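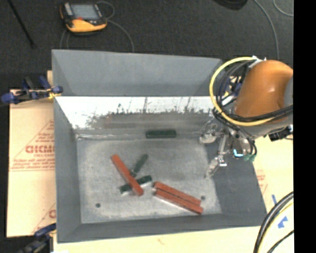 Picking cell at Banley, red and green blocks in the bin.

From: Pin-yu Chow
Subject: Re: [floor-talk] What happens to the sorting people?

> Drostov says the arm can empty a bin without help. Then why
> do you still keep two persons per shift on this station?

Because the bin is the difficult part. When one block lies across another, the arm must decide which one to take first, and sometimes it chooses wrongly. Then someone must stop it and take the handheld unit.

Before, we were 4 people and each lifted roughly 300 blocks in a shift. Now 2 remain at the cell and the other two moved to packing in May. My shoulders are better, I admit this. But the work is more lonely — you watch, you wait, and you may not talk far from the stop button.

What I ask from Bangera is training on the control unit for everybody, also for those in packing. At present only I and one colleague had it, 40 minutes in total.

Does the Cukano site pay more for this task? We do not.

Pin-yu

3 replies · 12 views · Share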